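Hi Nipon,

You asked for something less stiff than the last update, so I wrote this one the way I talk. It covers everything since September.

The short version is that the Katcombe sock line is going to make it into stores. Slower than I promised you, but it's going! We knitted 512 pairs in the first run and 495 of them passed inspection. The ones that didn't were nearly all the striped ankle style, where the toe seam pulled over to one side and left a ridge right across the little toe. I wore a pair to the grocery store to see if I was being fussy. I was not being fussy.

Somboon (the mill) has changed the toe closure on that style, and the new samples feel much better, even inside a snug boot. They also sent the mustard yellow I'd been begging for since spring. It's louder than the swatch you signed off on and I love it. If you hate it, tell me by Thursday, because after that they dye the whole lot.

Wool content stays where it was. I know we talked about going up a little for the winter colors, but the knee socks got itchy at the cuff and both of our testers with sensitive skin peeled them off before lunch. The cuff is now mostly cotton and they've stopped complaining — well, one of them has.

Money next. We've spent $1,679 of the sampling budget, and that includes the second round of yarn and the shipping I forgot to put in the original plan. Sorry about that. I've added a shipping line to the sheet so it won't sneak up on either of us again. Labels and belly bands are still unpaid; Vustis will invoice for those when the final artwork is approved.

Dovthorpe wants the solids and the stripes but passed on the knee socks. Their buyer thinks knee socks are a hard sell next to the sandals and clogs they carry, and she knows her customers, so I didn't argue much. I'd still like to offer the knee socks on our own page with a small first quantity and see who bites.
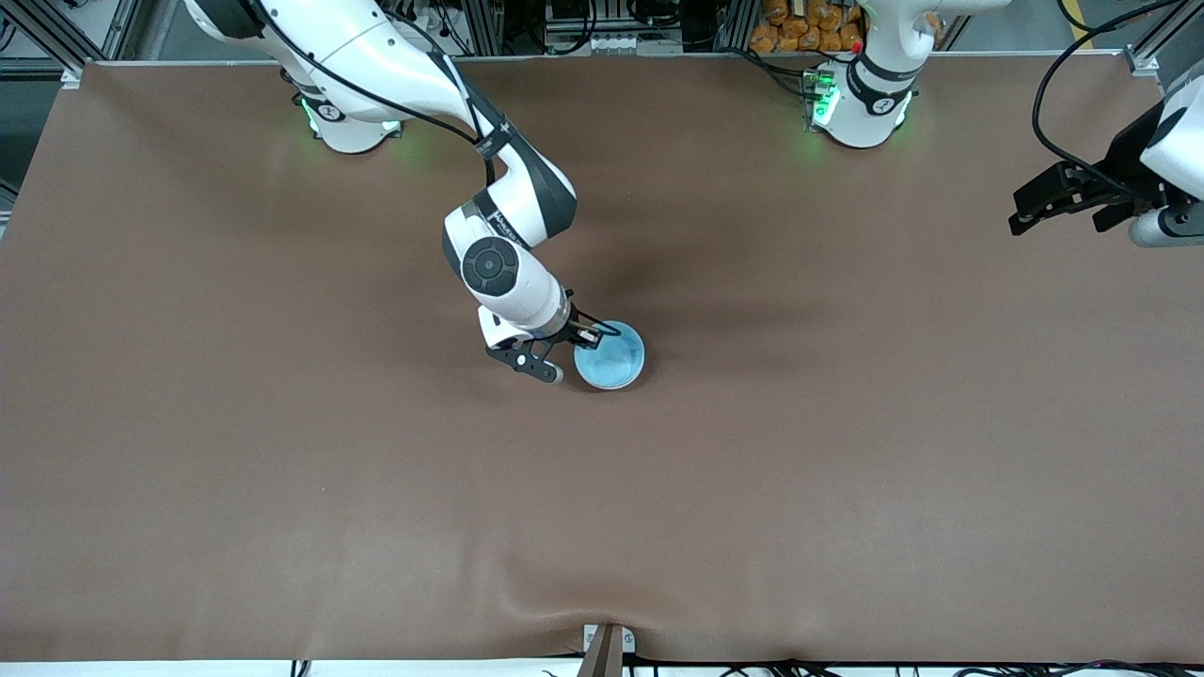 STILL OPEN

Belly band wording. I have 2 versions and can't choose. Both are in the shared folder, please pick one.

Sizing. The medium runs long in the heel. Somboon can shorten it without new setup charges if we confirm before the next run.

Gift sets. Three pairs to a box or four? I'm leaning toward three — the four-pair box won't close over the knee socks.

Next update when the restock yarn lands.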